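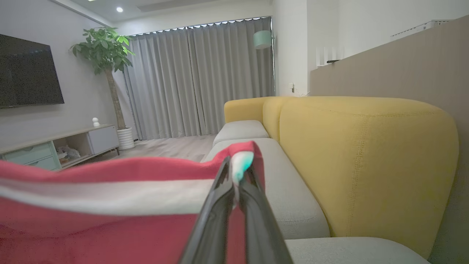

Speaker notes, Tilcombe library evening, April 2021

Slide 1. Good evening. Say thank you to Aranka Csonka for the invitation. My subject tonight is second-hand clothes, and what happens to them after we give them away. Speak slowly here, I am always too fast at the start.

Slide 2. Begin with my grandmother. In her house a jumper had a long life. First it was for church, then for school, then for the garden, and at the end it was wool for socks. Ask the room: who still unpicks knitting? Wait for hands.

Slide 3. The Halász shop. Lajos Győri kept a notebook for one year and wrote down 2,361 pieces that came through the door. Most were in good order. The common faults were small ones, a missing button or an open seam. Show the page from June, his handwriting is nice.

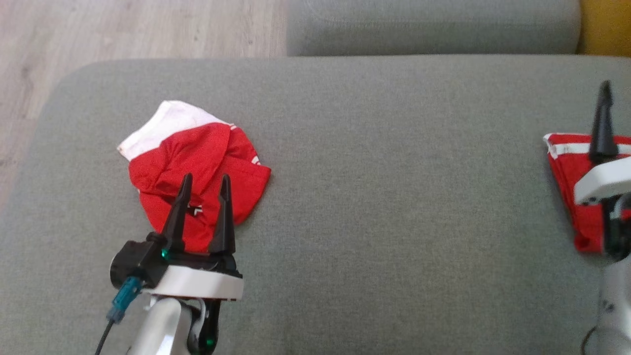 What should we do with clothes that are too worn to sell?

Put them in a separate bag and write "rags" on it, so that the shop can send them for cloth recycling.

Slide 4. Sorting at home. I make 2 piles, to give and to mend. Clothes must be washed and fully dry before they go in the bag, as one damp sleeve can spoil the rest. Tie shoes together by the laces. Empty the pockets! Chenxi Xu once found a train ticket and a house key in the same coat.

Slide 5. Knitwear. This is the part people ask me most about. Fold it, do not hang it for months, the shoulders will drop. If there is a lining, check it too, because a torn lining is easy to miss. 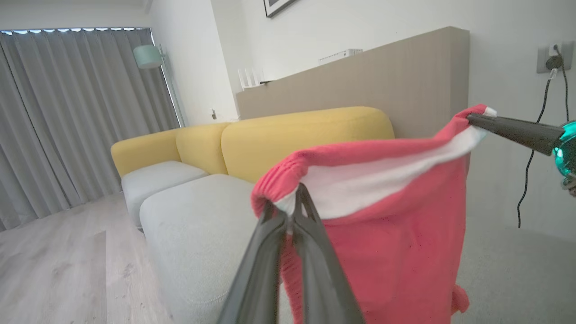

For a small hole, use thread a little thinner than the wool and do not pull it tight. Some 5 minutes is enough for a cuff. Pass round my practice square, and get it back this time.

Slide 6. The mending table in Olow. Tamunoemi Oyelaran started it with 2 sewing machines. People sit with their own repair and she helps when they are stuck. Mention that beginners are welcome, and that children need an adult with them.

Slide 7. Questions. If there is one about prices, give it to Lajos. Leaflets are by the door. Chairs back against the wall before we leave.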